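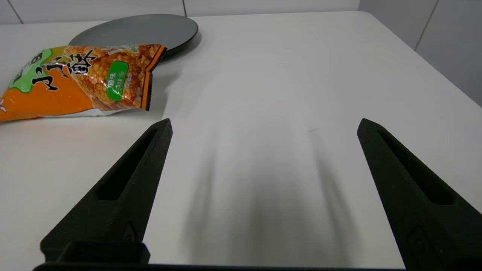 Home Datasets Docs Issues Releases

Skurnby Corrections Set

Corrections and clarifications printed on celebrity and entertainment pages, paired with the text they correct.

Released May 11, 2018. Maintained by the Skurnby project.

What it contains

The set has 1,241 pairs. Each pair holds the sentence or short passage as it first ran, and the correction that the outlet later printed under it or on a separate page. The stories cover actors, singers, TV hosts, sports stars and members of noble families. Typical subjects are weddings, breakups, house sales, contract talks, interviews and lawsuits.

The text comes from 30 outlets, most of them small weeklies and their websites. The largest single source is the Clolludau Mirror-Post, whose entertainment desk prints corrections in a fixed spot and keeps them online. All text is in English.

Files

pairs.tsv — all pairs, one per line
split.tsv — pair ID and split name
outlets.tsv — outlet ID, region, print or web
LABELS.txt — the labeling rules in full

Fields in pairs.tsv

id: a short string, stable across releases
outlet: outlet ID
original: text as first published
correction: text of the correction, with standard closing lines removed
type: one of name, date, money, quote, relationship, place, other
sourcing: named, unnamed, or none

The sourcing field records how the original passage backed up its claim. "A friend of the couple told us" is unnamed. A statement from a publicist who is identified is named. If the passage just states the claim, it is none.
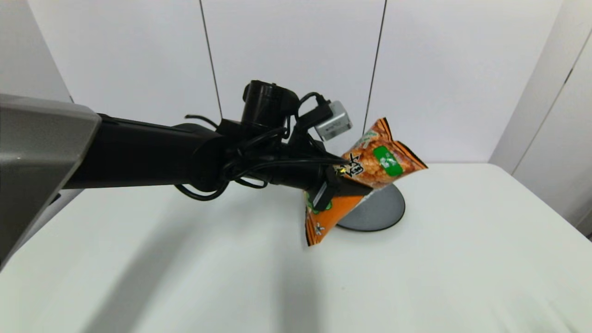 One user wrote in the issue tracker that the unnamed label was too broad, and that a line such as "it is believed" should not be grouped with "a source close to the band." We agree that these are different things. Splitting the label would mean reading every pair again, and we have not done that. If you need the split for your own work, a simple phrase search on the original field will get you most of the way.

How it was collected

We searched each outlet's site for its usual correction wording, saved the page, and matched it by hand to the story it named. Corrections that did not say what had been wrong were dropped. So were corrections to photo credits and listings. Where an outlet had overwritten the old story without keeping a copy, we used the print edition held at the Surkport library.

Two labelers worked on every pair. When they disagreed, a third labeler chose. The most common disagreement was between relationship and other, usually for stories that called two people business partners when they had only worked together once.

Splits

The test split has 197 pairs. The train split is everything else. No story appears in both, but the same outlet can, and often the same celebrity can too.

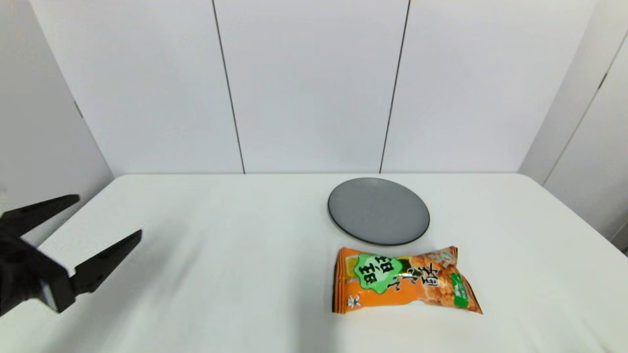
Open gripper at left; round gray plate and orange snack bag on the white table.

Known problems

- Money amounts are kept as printed, in whatever currency the outlet used.
- Some corrections fix more than one error. Only the first error gets a type.
- An empty original field means the passage was removed at the outlet's request. The correction is still there.
- Outlets that print corrections are over-represented by design. Do not use the counts to rank outlets by accuracy.

Privacy

Names of private people, such as relatives and neighbors, are replaced with a tag — PERSON_A, PERSON_B and so on. Names of public figures are left in. Pairs about children or medical matters were left out.

Use and license

Labels are free to use for research with credit to the Skurnby project. The news text belongs to the outlets. Hosting is paid for by the Weerasinghe Fund, which had no part in choosing the stories.

Next release

Planned for November, with more magazine text and a fix for the broken line endings in outlets.tsv. Please report wrong labels in the tracker and include the pair ID.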